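Subject: Re: bin picking cell, spending for next year

On the January list, Gaspard Gaillard wrote:

> Before I send the numbers up I need to know what the picking cell still has to have. Delaunay has asked for one page. Abelardo wants a second gripper, and I have a quote from Movau for 2,190 that covers the fingers and the mounting plate but no cabling. Can we live without it another year?

Gaspard,

I would put the gripper second. The cable dressing comes first. Right now it is ties and a strap, and every time we change the pick program someone has to stop and check the slack at the wrist. Fistari will sell us a proper dress pack, and their price is good for 12 months. I don't have it in writing yet -- Abelardo is chasing it.

Bins are cheap and I'd leave them in. Jumdale wants 600 for the set, delivered. The metal ones we have are scuffed and they shine, which is no help to the vision people.

Please also hold 71 for clamps and ties. It's small, but last year it came out of the travel line and I had to write two memos over it.

Red and green blocks are still the test parts, and I'm not asking for new ones.

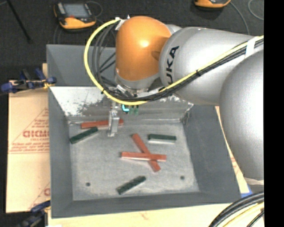 Does the Movau quote have to be accepted before the budget closes?

We can accept it after, as long as the line is in the budget with the right amount. Their sales office will reissue the quote on request, so put down 2,190 and leave the cabling as a separate line until Fistari answers.

I can have my half of the page to you by 4 pm if you send me the template.

Abelardo, correct me if I have the mounting plate wrong.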